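Corrigan信号楼秋天关门，值班员转去Tonow

Corrigan讯，2022年7月30日——Corrigan车站东头那座信号楼要关了。线路运营方Zonix昨天下午把通知贴在了站务室门口，一张纸，没盖章，后来又补了一张盖章的。

通知内容不长。Tonow到Porkine这条支线的信号，今后统一由Tonow的调度室遥控，Corrigan信号楼秋季停用，具体日期“另行公布”。楼里现有六名信号值班员，全部转岗，不裁人。道口的栏杆改自动。

消息先是在货场传开的，然后是站前的小卖部，然后是全镇。晚上不少人跑到站台上看那座楼，灯还亮着，跟平时没两样。

值班员Vilmos Bozsik那晚正好当班。他在这座楼里干了大半辈子，从扳手柄的时候干起，后来换成按钮，再后来加了屏幕。记者上楼时他正给Porkine方向来的一趟石料车排进路，没空说话，指了指椅子。等车过完才开口。

“早晚的事。”他说。“前几年就有人来量过电缆沟。谁都看见了。”

他对遥控本身没什么意见，别的线早就这么干了，设备也可靠。他担心的是道口。镇小学在铁路南边，住家大半在北边，早晚两趟孩子过道，栏杆落下来以后总有人想钻。楼上的人看得见，可以按住信号，让车在外面多等一会儿。改成自动之后，靠摄像头，靠Tonow那边的人盯着。

“人家一个屏幕要看一整条线。”Bozsik说完又去接电话了。

Zonix这边的说法不太一样。公司负责支线运营的Veronika Simon在电话里说，自动栏杆装了障碍物检测，道口上有东西，进站信号就不会开放，“比人反应快”。她说检测装置在Porkine那头的道口试过一冬天，下雪也试了，起雾也试了，没有出过误开放。有几次误报，把车拦住了，晚点几分钟，算在安全这一边。

问她为什么选在今年。她说主要是旧联锁设备的备件买不到了。继电器坏一个少一个，去年坏过一回，从别的站拆了一只来顶上。在这样下去，哪天真坏了，整条支线都得停。

钱的问题她没有细说。改造的预算没有公开，只讲了“已经批了”。

客流倒是给了数。今年3月，Corrigan站上下车的旅客是2,747人次。Simon说这个数字和信号楼关不关没有关系，客车一趟不减，时刻表不动，车站也不降级。售票窗口照常开，候车室照常开。她把这一点说了两遍，看来接到的电话不少。

镇上的人不太信。几年前Porkine那边先撤了信号楼，接着撤了售票口，接着末班车没了。顺序大家都记得。

请愿书已经在转了。发起的是Enikő Győri，在站前路开修鞋铺，父亲是养路工，她本人没在铁路上干过一天。请愿书放在铺子柜台上，旁边拴了一支圆珠笔，另外还有网上的一份。两份加起来，到昨天晚上收摊时是3,506个签名。Corrigan本镇没那么多大人，她承认，沿线几个村的也签了，还有外地的铁路迷。

请愿书要两样东西。一，道口在上下学时间留人看守。二，信号楼的房子不拆。

第一条是大头。Győri说她不懂联锁，也不想假装懂，但她铺子的窗户正对着道口，看了这么些年，什么人都见过：推婴儿车的，赶羊的，喝多了的，骑车戴耳机的。“机器认得出羊吗？我就问这个。”

Simon的答复：认得出，只要够大。

第二条，房子。信号楼是砖木结构，底下一层砖，上面一圈玻璃窗，外楼梯。屋顶前年漏过，补了一块颜色不一样的铁皮。里头的旧手柄架子还在，早就不接线了，一直没人来搬。没有列入保护名单，申请过一回，材料不全给退了。Zonix在通知里只写停用，没写拆不拆。
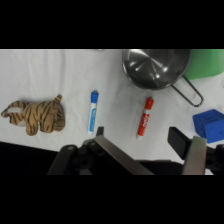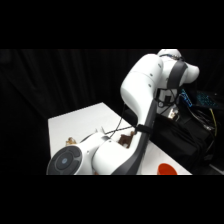 信号楼停用以后，道口夜里还落栏杆吗？

照落。夜间有货车通过时，栏杆由列车接近自动触发，和白天用同一套装置，车过完自动抬起，跟楼里有没有人无关。

货车的事也有人问。支线上跑得最多的其实不是客车，是Porkine采石场出来的石料车，夜里一趟接一趟。现在石料车到Corrigan要等会让，什么时候放行，楼上说了算，司机和值班员熟，在电台里打个招呼就行。今后由Tonow统一排。

开石料车的司机Hussam Nasrallah觉得未必是坏事。他的原话：“以前两头各排各的，Corrigan放我走，到了Tonow外面又让我停。空等。现在一个人看全线，起码不会把我放出去再晾着。”不过他也说，夜里做在车上，远远看见那楼上亮着灯，心里踏实一点。说完摆摆手，叫记者别写。后来又说写吧，没关系。

还有限速。道口换设备期间，Corrigan站两端要临时慢行，时速10公里，施工结束后恢复。客车时刻会不会受影响，Zonix说有富余时间，能吃得下。Nasrallah说石料车肯定吃不下，重车慢下来再提速，上坡那一段够呛。

施工期间的安排，目前知道的是这些：

电缆先铺，沿原来的沟走，不另外挖路。道口夜里要封几次，汽车绕行南边的桥洞，行人可以走站台天桥。封道的日子提前贴在站务室门口和小学门口。救护车、消防车要过，现场的人会放行，Zonix说已经跟镇里讲好了。桥洞限高没有变，大车过不去的还是过不去，只能从Tonow那边绕。

切换选在后半夜。届时支线全停几个小时，旧联锁断电，新的送上，一架信号机一架信号机地核对，核对完了才放第一趟车。头班客车前必须完成，完不成就退回旧设备，改天再来。负责现场的工程师Štěpánka Kopecký说，退回方案是写好了的，旧设备在切换之后不会马上拆，先留着。留多久，她说看情况。

Kopecký前天刚到Corrigan，住在站后面的招待所。她说楼里的旧图纸跟实际接线对不上，好几处是后来加的，铅笔画的，有的干脆没画。头两天就在干这个，一根一根地找，Bozsik陪着，哪根线是哪年谁加的他大都说得出来。“没有他我们得多花很多功夫。”她说。

几位值班员的去向也大致定了。愿意去的进Tonow调度室，先培训，考过了上岗，岗位工资照原来的发。不想去的可以转站务或者道口巡检。通勤是个问题。Tonow的早班接班早，头班客车赶不上，夜班下来又没车回。Zonix答应派一辆车接送，派到什么时候没说。工会方面想把这一条写进书面协议，还在谈。

Bozsik本人离退休不远了，他选了巡检，不去Tonow。理由没讲。

镇议会下周开会，道口列在议程上，信号楼的房子没有列。Győri打算去旁听，带上请愿书，争取发言。议会秘书处回复说可以交，发言要看时间。Simon说公司会派人到场回答问题，派谁还没定，可能是她自己。

看守道口的钱谁出，是绕不过去的。Zonix的意思，自动栏杆按规定就够了，额外派人属于地方的要求，地方出。镇里的意思，铁路的道口，铁路出。小学的意思是谁出都行，开学前得有人站在那儿。校方目前的打算是先让值班老师轮流过去，穿反光背心，但是老师没有权力拦车，也没有跟调度联系的电话。Simon对这一点回得很快，说可以在道口边上装一部直通Tonow的电话，拿起来就通，这个钱公司可以出。

装不装、装在哪一侧，下周会上一并谈。

房子那头，有人提议改成小陈列室，也有人想租下来开咖啡馆，都是嘴上说说。楼在铁路用地里头，紧贴着股道，对外开放得加围挡，外楼梯也得换。Kopecký说结构上没看出大毛病，可她不是搞房子的，别拿她的话当结论。旧手柄架子，Porkine那边有几个铁路迷想要，打过电话，Zonix没答应也没回绝。

请愿书还在收，Győri的铺子中午不关门。意见也可以交到Corrigan站务室，写清姓名和住址，不写的不登记。

更正：本文早前版本把Kopecký女士的职务写成了调度主任，应为现场工程师，已改。

联系编辑部 | 投稿与更正 | 版权所有 未经许可不得转载 | 返回顶部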